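Last updated: November
Filed under: Course notes > Manipulation software

Week 5 notes: placing a tube in a rack, or why your planner needs to listen to your perception

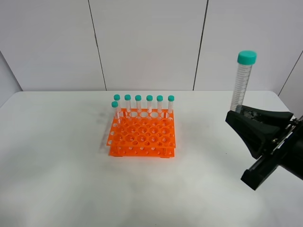
OK so last time we got as far as grasping, and a bunch of you asked why I kept saying the grasp is the easy half. This week is the other half. You've got a tube in the fingers, you've got a rack with holes in it, and you want the one to end up in the other without plowing through its neighbors.

Start with what the software has to know. I like to write it as a chain of transforms, and I'll keep nagging you to write it out on paper before you touch the code:

base to wrist (from the arm's joint readings)
wrist to tube (from the grasp)
base to camera (from calibration)
camera to rack (from the detector)
rack to hole (from the rack model)

Most of the bugs I see in lab live in the second line. People assume the tube sits in the fingers exactly where the grasp planner wanted it. It doesn't! It slips a little, it tilts a little, and a small tilt at the cap is a big miss at the tip. So after the grasp, re-estimate the tube pose and overwrite the planned one. In Udier that's one call in the perception node, and the starter code leaves it commented out on purpose (sorry, not sorry).

Clear plastic is its own headache. Depth cameras see right through it or give you garbage along the edges. What works nicely for us is to find the cap first, because a solid colored cap is easy to segment, and then fit the body as a cylinder hanging off it along one axis. The graduation marks can help a bit if the lighting is even, but don't lean on them. Also watch out for the fingers covering part of the tube. Mask the gripper out using its known shape before you fit anything, or your cylinder will happily snap to a finger.

Now the rack. If yours has two hole sizes, the detector has to know which is which. A circle finder with loose radius limits will hand you the small ones as targets and then you'll wonder why insertion keeps failing. Fit the whole grid at once and let the model say where each hole must be. For occupancy, look for caps and assign each one to its nearest grid hole, with a distance limit. A cap that's farther than the limit from any hole should come back as "unknown", and the planner should treat unknown as full.

Planning: go up, go over, come down. I know, boring. Set the pre-place pose 90 mm above the rack deck, run Londow for the transfer, then switch to a straight-line descent. Remember the attached tube is part of the robot now, so add it to the collision model. The fingers count too, and they're wider than you think, so fill order matters. I'd start with the holes farthest from the occupied row.

For the last stretch use force, with the limits in the Kallmont config file. If contact comes early, back off and do the little spiral search. The default is 64 steps, and nearly all the good runs finish long before that. If it runs out, go back up and look again.

For lab, log 300 placements in simulation and plot lateral error at the tip with and without the re-estimate. Bring the plot, we'll argue about it.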